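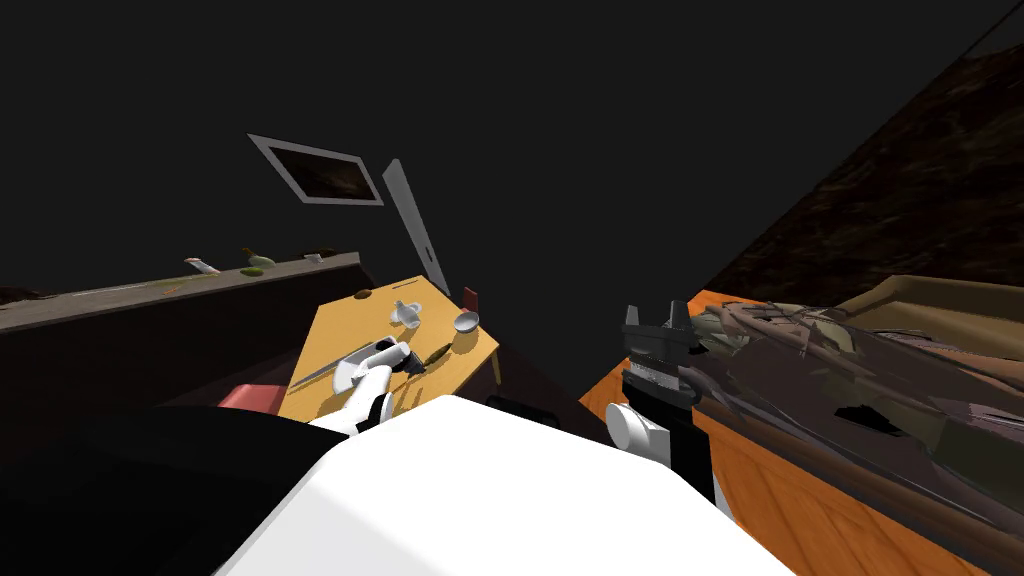

For two weeks I am trying to understand why our safety monitor stays silent when it should speak, and this week I finally understood it. I want to write it down while I still remember the order of things. The rule that failed is a very simple one: when there is a knife on the table and the arm has no order to touch it, the gripper must keep a distance from the blade. We call this the keep-away zone. In our dining table task the knife lies across the front left part of the table, next to the long green vegetable, and the left gripper is already over the front edge, near to both of them. The monitor should have given a stop at this place. The log has no stop, and not even a warning.

I should say which software I mean, as some of you asked after my last post. The room and the robot live in Fesotum, the simulator. The program which decides the movements is Runa, our own. Between them sits Pistel, the monitor, which reads every command and may refuse it. Pistel was written before I joined the group, mainly by Percy Guzmán, and I have great respect for it. It is small and one can read it in an afternoon.

My first idea was that the knife was registered wrongly. Objects in our library have a label, and if somebody had put "utensil" in place of "sharp", no zone would be made. I checked the label and it was correct. My second idea was the size of the zone, because the blade is long and the origin point of the model is in the handle. This was a real mistake, and I corrected it, but it did not explain our case. With the corrected zone the monitor was equally silent.

Then I ran 3,000 episodes over one night, with only the start positions changed. In 572 of them the gripper entered the zone without a stop. That is far too many for a rare accident of geometry. In the morning I showed the list to Heather Baxter, and she asked me if the bad episodes come one after another or if they are mixed. I had not looked. They come in groups, and the longest group had 57 episodes in a row.

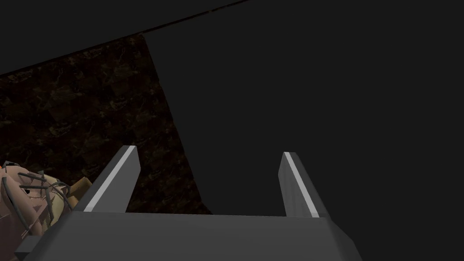 A group means that something is remembered from one episode to the next, and in Pistel there is only one thing which can be remembered like this, the "held" flag. When the robot holds the knife on purpose, the zone around it has to be switched off, otherwise the robot would be forbidden to touch what it has in the hand. So I stopped a bad episode and compared the flag with the cameras. The two fingers were wide apart, with nothing between them, only the dark background behind. The flag said: held = true, object = knife.

The flag is cleared when the gripper opens. But if the episode ends while the gripper is still closed, Fesotum puts the gripper back to open by itself in the reset, and no opening command is ever sent. Pistel is waiting for a command and does not look at the finger positions. It goes into the next episode with the belief that the knife is in the hand, and it keeps this belief until Runa grasps something and lets it go again.

The repair is four lines. The flag is now cleared at every reset, and it is also compared with the measured finger opening, 30 times per second. If they do not agree, Pistel stops the arm and writes the reason in the log. Percy wanted only the first part at the beginning, because the second part will make some false stops with thin objects. He is right about this, and we had several already with the knife itself, exactly the object we care about. For the moment I prefer the false stops.

What disturbs me more is the real arm in the Ó Dálaigh building. It runs the same Pistel. There is no reset there in the same sense, but a person can open the gripper by hand when the power is off, and then also no command is sent. I have asked that no blades are used at this arm until the new version is installed, and Heather has put a note on the door.

Still open on my side:
the threshold for thin objects
a test which opens the fingers without a command
the old results from October, which I must mark as not reliable

If your own monitor has a flag of this kind, please look at where it is cleared. I would be glad to hear how you do the comparison for thin objects, my solution is not elegant.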